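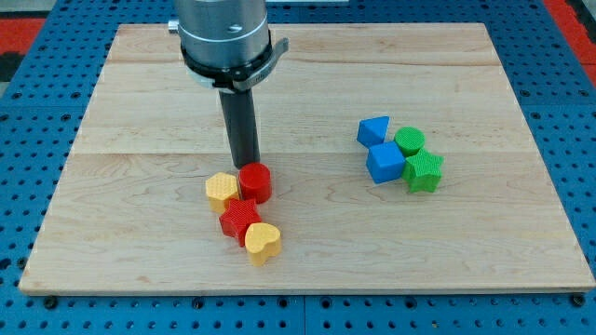
Re: [hostincombe-players] Dasta glands, where are people getting them

Tumaini Mfinanga wrote on Thursday:

> I need Dasta glands for the second tier of the antidote recipe and I have
> run out of ideas. I have cleared the marsh west of Cantero three times and
> got nothing but hides. The in-game book says they come from "the elder
> beasts of the low water" but I can't tell which ones those are. Do they
> only drop at night? Also, is it worth buying them from the apothecary in
> Romberg? She wants 1875 for one and I have a little over that.
>
> Tumaini

Hi Tumaini,

The marsh west of Cantero is the wrong place. The Dastas there are all the young kind, and young Dastas drop hides and sometimes teeth. They never carry the gland. The ones you want are the Elder Dastas, which have the pale ridge down the back and are slower to notice you.

There are two guaranteed glands in the game that you don't have to fight for:

One is in the flooded cellar under the toll house on the Romberg road. Go down the ladder, turn left, and it is in the jar on the top shelf. The cellar door needs a lockpick or the toll keeper's key. If you have already done the toll keeper's quest and sided with the smugglers, the key is gone from his desk, but the lock is an easy one.

The other is in the hunter's camp north of the ferry landing. It is in the satchel next to the dead hunter, not in the chest. The chest is trapped and only has arrows in it.

After that you have to hunt. Elder Dastas show up in the reed beds south of the ferry once you are past the bridge chapter. Before the bridge chapter the same spots are filled with young ones, so if you are still early there is no point camping there. Time of day makes no difference that I have ever noticed. I think the idea that they only come out at night started with the old version, where the spawn was tied to the fog.

On drop rates, an Elder Dasta gives a gland a bit less than half the time. The Field Dressing perk raises this, but only if you strike the last blow yourself. If your companion or your dog gets the kill, the perk is ignored. Mwangi Minja tested this last year and posted his saves to the list, and they should still be in the archive under "perk not working?"

I would not pay 1875. The apothecary's price goes down a lot after you bring her the ledger, and she restocks when you sleep two nights anywhere outside Romberg. Sleeping in the inn there doesn't count. She also only has 3000 in coin at a time, so if you were planning to sell her your hides to cover the gland, sell the teeth somewhere else first.

One warning about the reed beds. The water on the east side is deeper than it looks and bodies that fall in will sink. You can't loot them after that, even if you dive. Pull the Dastas back toward the path before you finish them. A bow is fine for getting their attention, but I switch to a spear once they come out of the reeds — they charge in a straight line and you can just step aside.

For the antidote itself, check whether you have the Hostincombe version of the recipe or the one from the monastery. The Hostincombe one asks for a single gland and a measure of salt. The monastery one uses two glands and the result is the same potion with a different name. If you learned both, the crafting menu picks the monastery one by default and you have to scroll down.

Indira Salian keeps the ingredient table for the list and she has the ferry spawns marked on it. It is missing the satchel at the hunter's camp. Indira, if you are reading this, could you add it?

Maximiliano asked me a while back if glands spoil in the saddlebag. They don't. Only the cooked food does.

Montserrat Montoya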